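4. Candidate Filing and Withdrawal in the Three County Offices

This section turns from the election calendar to the people on the ballot. We look at who filed for the row offices in Evton County and Brorneck County between the first and last cycles in our data, how often a sitting officeholder chose to run again, and what happened to the race when the officeholder did not. The offices are auditor, recorder and treasurer. All three are partisan, all carry a four-year term, and in both counties all are filled at the midterm general election.

4.1 Why these offices

Studies of candidate entry have mostly used legislative seats. That choice makes sense for researchers who need a large number of comparable contests, but it leaves out the offices where most people who hold elected jobs in the United States work. County row offices differ from legislative seats in ways that matter for the decision to run. The job is full time. The pay is set by the county and is known before filing opens. The duties are largely fixed by state law, so a candidate has little room to promise a different kind of policy. Deputies who already work in the office often know it better than any outside challenger could.

These features lead to two expectations. First, open seats should draw candidates from inside the courthouse more often than from party organizations. Second, an officeholder's decision to leave should be known locally well before the filing deadline, and the timing of that news should affect how many people file. The earlier sections dealt with the first expectation only in passing. We take up both here.

4.2 The filing rules

In Evton County a candidate for a row office needs signatures from eligible voters equal to two percent of the party's vote for governor in the county at the last election. In Brorneck County the requirement is a flat 300 signatures, regardless of party or office. The Brorneck rule is easier to explain to candidates, but it weighs more heavily on the smaller party. In the last two cycles that party had to collect signatures from a noticeably larger share of its registered voters than the larger party did.

Both counties allow a party convention to fill a vacancy on the general election ballot if no one filed for the primary. In practice this second path into the race is used more than we expected. A convention nominee does not circulate a petition, does not appear on the primary ballot, and can wait until July to decide. Several people we interviewed described the convention route as the normal way for the smaller party to find a candidate for recorder. One former county chair said that asking someone to stand on a sidewalk in February with a clipboard, for an office they would probably lose, was a good way to end the conversation.

We count convention nominees as candidates in all tables unless noted otherwise. Leaving them out would make both counties look less competitive than voters found them in November, and the effect would be larger in Brorneck. Write-in campaigns are excluded because the two counties report them differently. Evton lists the names of write-in candidates who pass a minimum threshold, while Brorneck reports a single line for all scattering votes.

4.3 Measuring the announcement

The date on which an officeholder "announces" is harder to pin down than it sounds. A member of Congress issues a statement. A county recorder may tell the staff in the fall, mention it at a Rotary lunch in the winter, and never say anything to a newspaper. We therefore use the earliest of three events: a report in a newspaper of general circulation, an entry in the minutes of a county board meeting, or a dated notice on the county party's website. Where two sources disagreed on the date by less than a week, we used the newspaper.

Minutes turned out to be the best source for departures and the worst source for decisions to run again. Boards record retirements because they have to plan for payout of leave and, in some cases, for an appointment. They have no reason to record that an auditor means to file for another term. Newspapers have the opposite pattern. A short item headed with the name of the officeholder and the words "to seek another term" was common in both counties until the local papers cut back, and after that many reelection announcements left no trace other than the filing itself.

The paper records were read twice by different coders. For Evton, the clippings and petitions are held in flat boxes by the county historical society, and coders worked from the originals at the society's tables. For Brorneck, most of the material had already been scanned under the Popescu grant, and coders worked from the scans. Disagreements were settled by going back to the source. 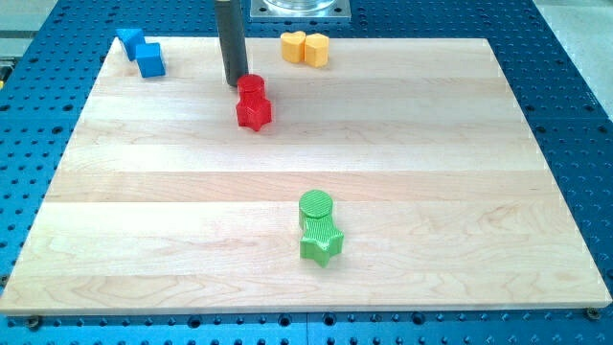 Figure 3. Maple board on a blue perforated work surface.

Coded entries were stored in Naltodix, the same database used for the vote returns in Section 3. Each entry records the office, the county, the cycle, the source type, the date of the source, and whether the wording was firm or tentative. Tentative wording includes phrases such as "is leaning toward," "has not ruled out" and "will decide after the holidays." An officeholder could move from tentative to firm, and many did. We treat the first firm statement as the announcement and keep the tentative ones for the analysis in 4.5.

4.4 Results: who files when the seat is open

Open seats drew more candidates than seats defended by an officeholder. This is the usual finding and it holds in both counties and for all three offices. The difference is largest for treasurer, where defended seats were almost never contested by the other party. It is smallest for auditor. Auditors in both counties also act as the commissioner of elections, and the office comes in for complaints that the other two are spared. Defended auditor seats drew challengers after cycles in which a precinct ran short of ballots or a recount changed a school board result.

The background of the candidates fits the first expectation only in part. In Evton, the winning candidate for an open seat usually came from the staff of the same office. In Brorneck this was less common. Winners there were more likely to have served on a city council or school board, and two had never held any public job. The difference may come from the size of the offices. The Evton recorder has enough deputies that one of them is generally ready to run, while the Brorneck recorder has worked for long periods with one deputy who, according to the people we spoke to, did not want the job.

Party made less difference than background. Deputies who ran for an open seat nearly always filed under the party of the person they had worked for. In interviews, some of them said they had changed their registration to do so. We did not check this against the voter file, since registration histories before the statewide system are incomplete for both counties.

4.5 Results: timing

Early announcements were followed by more filings. When the officeholder said before the start of the election year that he or she would leave, the primary for the seat was more often contested. When the news came after the filing period opened, the seat was usually left to one candidate, and that candidate was usually the deputy. We cannot say from these records whether late announcements were meant to help the deputy. Some interview subjects believed so. Others pointed to illness in the family or to a pension rule that made it costly to give notice before January.

Tentative statements worked much like silence. Potential candidates told us they would not start gathering signatures on the strength of "has not ruled out." A person who works in the courthouse has particular reason to wait, because circulating a petition before the boss has decided can be taken as a challenge. The exception was officeholders who let it be known that they were looking at a higher office. In those cases the race for the row office began right away, and on one occasion it continued after the officeholder decided to stay put. The deputy who had been collecting signatures withdrew, and the outside candidate did not.

That case also shows a weakness in the coding. Under our rules the seat counts as defended, although for most of the filing period everyone involved behaved as if it were open. We reran the comparison with the case moved to the open group and the direction of the results did not change.

4.6 Limits of the evidence

Two counties are not a sample of anything. They were chosen because their records survive and because their filing rules differ. Both lie in the same state and share a media market. The loss of newspaper coverage in the later cycles means that some firm announcements are probably dated too late, and the error is likely to be worse in Brorneck, where the weekly closed first. Interviews were done years after many of the events, and people who thought about running and decided against it are underrepresented among those we could find. Section 5 returns to this group using the petition forms that were picked up at the auditor's counter and never filed.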